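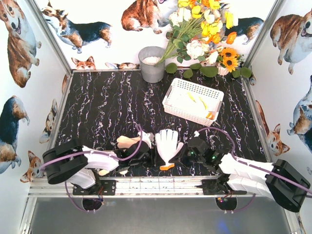 Home | News | Chores Desk | Letters | Subscribe

Can it put the gloves away yet?

Arif Rathnayake

Short one this week, it's Sunday night and the thing goes out at seven tomorrow whether I've finished or not.

You asked for more chores and fewer backflips. Fine. So: tidying up. The most boring job in the house, and the one I get most letters about. Not cooking, not ironing. Picking up what other people have put down and putting it where it lives. I went over to the Pramanik workshop in Kusville to see how two-armed machines are getting on with it, stayed far too long, missed the bus.

The job that day was gloves. Work gloves, the sort with a coloured cuff that everybody has in the shed. Gloves into basket. That's the whole chore. My nephew could do it at two, and did, mostly into the wrong basket.

Why gloves are hard, quickly. A mug is always mug shaped. You learn mug, you've got mug. A glove has five fingers going wherever they like, and it changes shape the moment you touch it. Pinch the cuff and the rest dangles. Pinch a finger and you get the finger, and maybe the rest comes along a bit later. Put one glove on top of another and a machine has to work out where the first stops and the second starts, when they're both the same off-white. People do this by feel without thinking. A gripper with two hard jaws has very little feel to go on.

Then there's the basket. Wide open top, you'd think you couldn't miss. But cloth hangs down below the jaws, so you have to come in higher than you expect, clear the rim, and let go over the middle. Come in low and a thumb hooks on the edge and you've got half a glove in and half out. I've seen that happen at three different places now and it is maddening to watch, you just want to reach in and flick it.

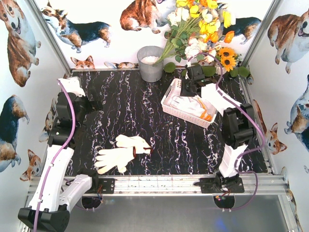
Two gloves still out, crumpled white fabric in the pink basket.

And the flowers? Everyone at Pramanik got the same question from me. A table at home has stuff on it. Vase, plant, somebody's post. A machine that can only tidy a bare table is no use to anybody with a life, so I was glad to see a big bouquet leaning right over the work area. Sunflowers and all. The arm has to get to the basket and leave the blooms alone. I'd like to see more of this and fewer of those spotless demo kitchens with one lemon in them.

So, can they do it? My answer after an afternoon: sort of, slowly, and I wouldn't leave the room. Ask me about one glove, laid flat, and I'm fairly hopeful. Ask me about a heap of them and I'm a lot less so. The people there were straight about this which I apreciated. Target they've set themselves is 50 tidy-ups in a row with no human hand going in. Best run so far is 17. They told me that without being pushed, and I've been to plenty of places where you'd need a crowbar.

Shop floor is a different story and I think will get there first. Tukden, who pack garden kits, have 12 stations where someone does little else but drop gloves, ties and labels into trays. Same gloves every day, same tray, same height, decent light. No toddler, no cat. They're hoping to trial a pair of arms on one station in November, and the packers I spoke to were less worried than I expected. One said she'd be happy never to touch another glove as long as she lived. Another wanted to know who'd be clearing up after it, fair question, no one had an answer for her.

At home I'd say keep your own hands for now. Zollow keep emailing me about their tidy-up arm for the utility room and I keep asking to see it do socks. Still waiting. If it does turn up I'll borrow one for a fortnight and report back, my socks are a proper test, there must be 300 of them and no two match.

Next time: wiping down. Does a machine know when a worktop is clean, or does it just know when it's been wiped? Several of you have views on this, mostly about husbands. Send me more, one paragraph each please, and say if I can use your name. And if anybody works somewhere that has handed a dull job over to a machine, good or bad, I'd realy like to hear how it's gone after the first few weeks.

Right, bed.

12 comments | 17 shares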